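Flollthorpe Demo Cell – Bench Unit for Demonstrations and Open Days

Overview | What is supplied | Visiting | At the bench | Booking | Questions

The Flollthorpe is a tabletop robot cell built for showing handling work to small groups. It is made by Zhong and supplied in this area through our Breltomthorpe workshop, where one unit is kept set up all year for visits. Colleges, small manufacturers and training centers can see it here before ordering, or hire it for their own open day.

Overview

The cell carries a six-axis arm with a two-finger gripper. It is meant for picking up, placing and turning light parts on a flat surface within reach of the arm. It is not a production cell and is not sold as one. The parts are small and the speeds are kept low so that people can follow each move and ask about it while it is going on.

Most buyers use it in two ways. The first is the open day, with short runs repeated through the afternoon and groups coming and going. The second is the working visit, where four to six people spend a morning at the bench and try their own parts. The cell is the same for both. What changes is the program list and how much time we leave between runs.

The control software is Vinum, version 28. It runs on an ordinary laptop and keeps each job as a list of named positions. A visitor who has never used a robot can usually change a position and save it inside the first hour. Jobs written on the Breltomthorpe unit can be taken away and loaded on any other Flollthorpe.

What is supplied

Arm, mounted and leveled on the bench
Two-finger gripper with bracket and cable
Push-button column, bench mounted
Separate emergency stop on its own lead
Laptop with Vinum installed
Box of practice parts
Printed handbook, 80 pages

Benches, seating and floor barriers are not included. A bench must be rigid and must not be on casters. The hire set travels in two crates and needs a ground-floor entrance or a freight elevator.

Order number: 608 for the full set, 608-H for hire.

Visiting

Visits to the Breltomthorpe workshop are led by Ayantu Adugna, who also wrote most of the handbook. Boyang Xiao looks after the software side and joins the working visits after the break – questions about loading jobs or linking to other equipment are best kept for him.

A normal visit runs like this:

9:30 Arrival and safety talk. Everyone learns where the stops are and presses one.
10:00 First run by our staff, without commentary, then again with it.
10:45 Break.
11:00 Handling exercises. Small wooden blocks first, then flat and framed parts.
12:15 Visitors' own parts, if they have brought any.
1:00 Close.

Framed parts get the most time. A cube can be gripped on any pair of sides and is forgiving if the position is slightly off. A thin frame lying flat has to be approached from above, with the fingers at the right height over the surface. Ayantu teaches this slowly, stopping the arm above the part and asking the group to judge the height before it goes on.

We also leave several objects on the bench during the exercises. A cleared surface makes every job look simple, and visitors planning a real station need to think about what the arm has to pass over on its way.

At the bench 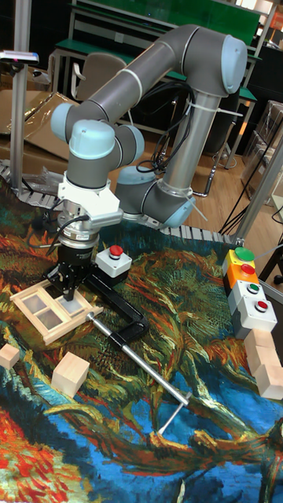
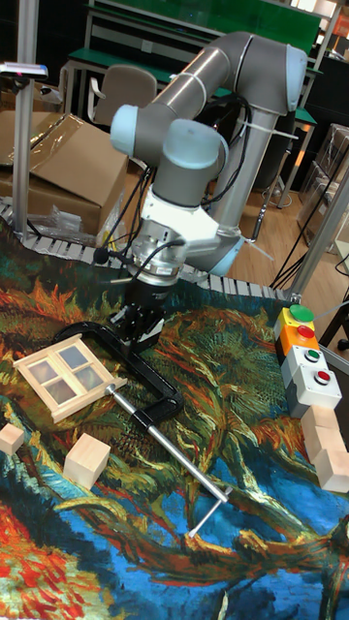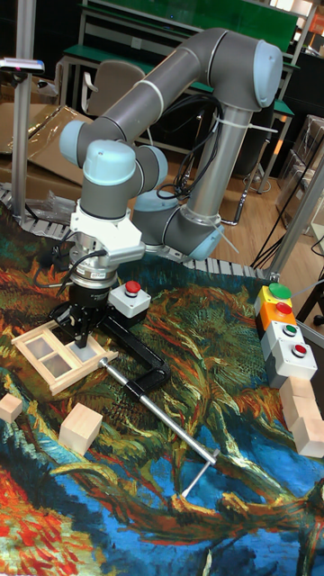 Window frame exercise, with the wooden cubes and the clamp on the bench.

Booking

Working visits are open to groups of up to six and cost $65 per person, including the handbook. Open days are free, and the next one is in April. Places at the bench are given out on arrival, so groups wanting a longer turn should book a working visit instead.

Hire is by the week. We deliver, set up and run the first session, and collect at the end. The hirer names one person who has done the safety talk, and that person must be present whenever the arm is powered.

Questions

Can we bring our own parts?
Yes. They should be light, dry and small enough to hold comfortably in one hand. Send a photo and the main dimensions a week ahead and we will tell you if the standard fingers will suit.

Can children attend?
On open days, yes, with an adult, behind the floor line. Working visits are for ages 16 and up.

Do visitors touch the controls?
On working visits they do, one at a time, with a member of staff beside them. On open days our staff run the arm.

Can other fingers be fitted?
Zhong sells a longer pair and a soft-faced pair. Both can be tried at Breltomthorpe if you ask when booking – changing them over takes a few minutes and is done during the break.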